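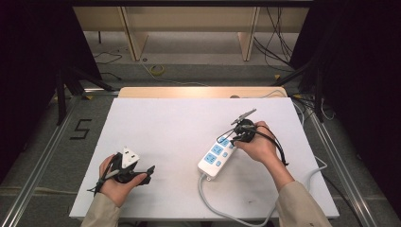 Good news for everybody who rents space in the old Loltex mill – the building is finally getting more wall outlets! The owners, Cavalcanti, put a letter under every door this week, and I've read mine three times now to make sure I had it right. Work starts after the holidays and takes in all 13 studios on the second floor, mine included. Until then we're all still living off power strips, and so the letter also has a page of rules about those. Going by what's on that page, a strip like the white one with three light-blue socket panels in a row and a little blue switch near one end is fine for a work table, as long as its cord goes straight into the wall. A strip plugged into another strip is out. I'll admit I went and looked behind my bookcase right after reading that part, and I had some crawling around to do.

If you've never been up to the second floor, the problem is easy to explain. Loltex wove upholstery fabric up there, and the big rooms were wired for looms and overhead lights. When the place was cut up into studios, each room got whatever outlets happened to be on its piece of wall. My neighbor with the pottery wheel has a whole row of them. I have one, behind the door, and you can't get to it when the door is open. People have been running cords along the baseboards for years, and in a couple of rooms right across the floor under a rug (which is now also against the rules, so say goodbye to that).

The new plan gives each studio outlets on at least two walls, plus one up high for anybody who wants a lamp or a fan on a shelf. The hallway gets some too, so the cleaning crew can stop knocking to borrow ours. Cavalcanti is paying for the main job. On top of that there's a pot of $4000 for what the letter calls "tenant extras," meaning you can ask for an outlet in an odd spot and they'll look at it. First come, first served, I'm told, and I already know where I want mine.

The electrical work is going to Tonine, the shop on Mill Street in Harnstead, and Kátia Marinho has been walking the floor with a clipboard since Monday. I caught her outside the freight elevator and asked what she was finding. "Heaters," she said. "Everybody has a heater, and everybody's heater is on the same strip as everything else." She's asking people to read the label on the back of their strip before plugging in anything that gets hot, and to plug the heater into the wall by itself. One of the glass people had a rack of gear adding up to 3000 watts hanging off a single outlet. She unplugged it on the spot, and I understand there was a short conversation.

She had some good advice on plugs too, which I'm passing along for anyone who missed her. Hold the plug itself when you pull it out, and leave the cord alone. If the face is scorched, or a pin wiggles, don't tape it up and hope. Bring it to her. She'll be sorting through people's old strips and extension cords at the long table in the first-floor break room, free of charge, and anything that's had it goes in the recycling bin behind her. A few of us have imported equipment with plugs that don't match the walls, and she wants to see every one of those along with whatever adapter is being used. No adapters borrowed from a travel bag, please. (That was me, yes. It was a kiln controller and I thought it was fine.)

The part nobody in my hallway is thrilled about is the clearing out. Each room needs an empty strip of floor along the walls, wide enough for a person to kneel and work, and that means moving shelves, racks, looms, flat files and in one case an upright piano. Rooms will be done two at a time. You get a week's notice on your door, and you'll lose power for one working day. Cavalcanti says storage will be open in the basement, in the cage marked 1219, for whatever won't squeeze into the middle of your room. Label it with your name and studio. I'd wrap it too, as the basement is dusty even on a good day.

If all goes well the second floor will be finished by May, in time for the open studios weekend, and then they'll talk about the third. I asked about the third-floor folks in the meantime, and the answer is that the strip rules apply to them as well, starting now, and they're welcome at the table downstairs like everyone else.

My own plan for the weekend is to pull everything away from the walls and find out what's plugged into what. I've got a roll of masking tape and a marker, and I'm going to put a label on both ends of every cord, so I don't turn off the fridge again when I mean to turn off the radio. My studio mate has been asking me to do this since we moved in and she's bringing coffee, so there's no getting out of it.

Kátia will be in the break room on Saturday from ten to two, and again the Saturday after. Requests for the tenant extras go to the Cavalcanti office on the first floor, on the yellow form that came with the letter. If you didn't get a letter, or yours went out with the pizza flyers, there's a stack by the mailboxes.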